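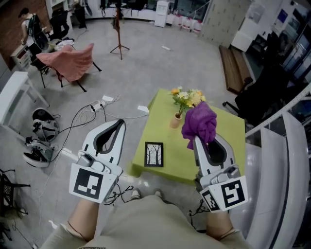

Both grippers at the green table, purple cloth in the right one

Cloth keeps bunching over the top of my hand-held gripper
Posted by Despina Tănase, May 18, 2023

I'm building a pair of hand-held grippers at the Welholm shared workshop. They are printed shells with a marker on each one for tracking and a small camera on the tool. Hard objects are no trouble. My problem is cloth.

When I pinch a towel in the middle and lift, it folds back over the body of the gripper. Sometimes it stops there and sometimes it slides down toward the marker. In the last recording I had 2000 frames and the marker was lost in 505 of them. The jaw opens to 44 mm and the fingertips are bare plastic. I don't want to reprint the shells if I can help it.

Would you move the marker, change the fingertips, or just pick up the towel differently? The second photo is from the tool's own camera, with the towel over the opening. 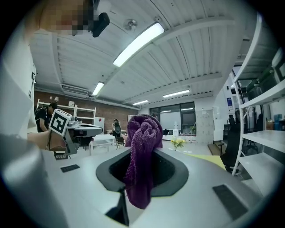
Filed under: Workshop builds > Grippers and hand tools

Margareta Cozma
I would start with how you pick it up, as that costs nothing. If you grab a towel in the middle you get a big mound right at the jaw, and it has to go somewhere. Take it near a corner with the fingers pointing down, and keep them pointing down until the cloth is clear of the table. Most of it will then hang below the tips.

After that, look at the fingertips. Bare plastic slips on terry cloth, so people push in deeper to get a hold, and then half the towel is up on the body before they lift. I glued thin silicone sheet to mine in December and now I only need the last bit of the finger. Rough up the plastic first or the glue lets go.

I'd leave the marker for last. If you do move it, you have to measure the offset from marker to fingertip again, and your old recordings won't match the new ones unless you keep both sets of numbers. A second marker on another side of the body is easier. Your right gripper has a small one on its side already – check whether your software is reading it or ignoring it. Mine ignored any ID that wasn't in the config file.

Drerkow
use a smaller towel

Pascu
Agree with Margareta on the corner pickup. One more thing to check is your power strip. I can see it on the floor with cords running toward you. I had a cord pull on my wrist every time I lifted, and it tipped the tool back just enough for the cloth to slide down the body. I clipped the cable to my sleeve near the elbow and left some slack. Try that before you buy silicone.

Despina Tănase
Thanks. The side marker was not in my config – I've added it. Will try the corner pickup next and order the silicone sheet if it still slips.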